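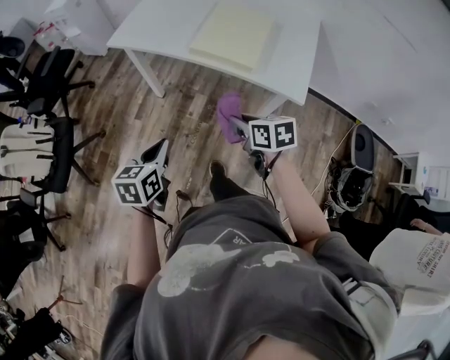
Seuil électoral : l'arithmétique discrète des assemblées locales

Dans un scrutin proportionnel, deux paramètres déterminent l'essentiel du résultat : le nombre de sièges à pourvoir et le seuil exigé pour participer à la répartition. Le premier occupe les débats. Le second se règle souvent en fin de séance, par amendement.

Le cas de Stirkier illustre bien le mécanisme. Son conseil compte 50 sièges, attribués à la plus forte moyenne dans une circonscription unique. Sans seuil légal, une liste y obtient un élu avec un peu moins de 2 % des suffrages. Le projet déposé en février fixe la barre à 7 %. Une liste située juste en dessous perdrait alors jusqu'à quatre sièges, redistribués aux formations restantes, la plus grande en tête.

Un seuil inscrit dans la loi s'ajoute à un seuil de fait, lié à la taille de la circonscription. À Triler, où le territoire est découpé en secteurs de 8 sièges, une liste qui recueille plus de 11 % des voix est assurée d'un élu, quel que soit l'éparpillement des autres. Un seuil légal de 3 % n'y produirait presque aucun effet. Le découpage fait déjà le tri.

Reste la question des voix perdues. Kuhlmann a retenu un vote de report : l'électeur indique une seconde liste, prise en compte si la première est éliminée. Le dépouillement s'allonge d'une soirée et le bulletin devient plus chargé. Zundetti a préféré abaisser le seuil sans toucher au bulletin — solution moins coûteuse, qui laisse subsister un reliquat de suffrages non représentés.

À Stirkier, le rapport préparatoire ne chiffre aucune de ces deux options. L'examen en séance reprend à 18 heures, à l'article consacré aux listes communes.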